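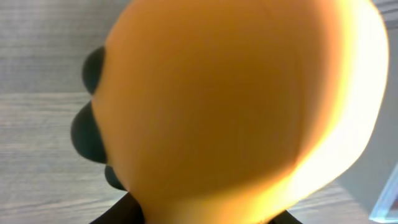 Very orange, very round, and far too close up.

So January is my month for going through the odds and ends, and this year I got as far as the toy drawer before I ran out of steam. I say drawer. It's the bottom one in the old sideboard, it sticks, and everything small and plastic that has ever come into this house ends up in there with the dead batteries and the Mangundap cards (all 78 of them, apparently, although I wouldn't swear to it).

My plan was to be ruthless. Dale Dhillon, who I used to work with, cleared out his whole loft by giving himself 30 minutes and a bin bag, and he's been unbearable about it ever since. I managed ten minutes and then I found the dinosaurs and sat down.

I'd forgotten how much I like them! They're chunky little things, a bit like a T-rex, with great big round heads and arms that are no use to anyone. Orange, too, proper satsuma orange, and in strong light they go almost yellow down one side. I paid 250 pesos for a bag of mixed bits at a market on the same holiday where I lost my good sunglasses, and I'm fairly sure they came out of that. Perla Carrillo reckons they were hers and I borrowed them, so we've agreed not to discuss it.

Anyway, out they came on to the big wooden table, which is where all my sorting happens, as I can spread out and leave it overnight if tea gets in the way. I've got a white cardboard box for the keepers, a low open one with a pinky-mauve bottom, and it's a lovely size for this sort of thing. You can see what you've got without tipping it all out. I had been looking at one of those Tutent stacking sets with the little lids, but I'd only lose the lids.

One dinosaur in the box, one still out on the wood, and a flat goldy disc thing beside it with a raised pattern on. Coin? Bottle top? I have picked it up and put it down more times than I'd like to admit, and it's still not in a pile.

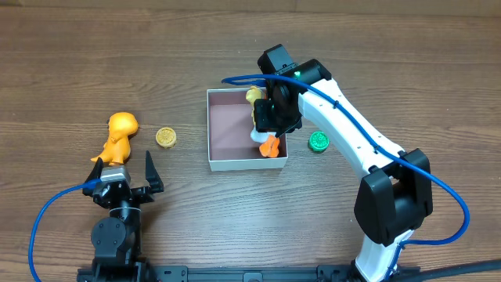

What's staying and what isn't

Dinosaurs are staying, obviously. The cards are going to my nephew, who will at least play with them. Dead batteries to the recycling point by the library, next time I remember to take a bag. The mystery disc gets until the end of the month.

Next up is the sewing tin, so if anybody wants buttons, shout.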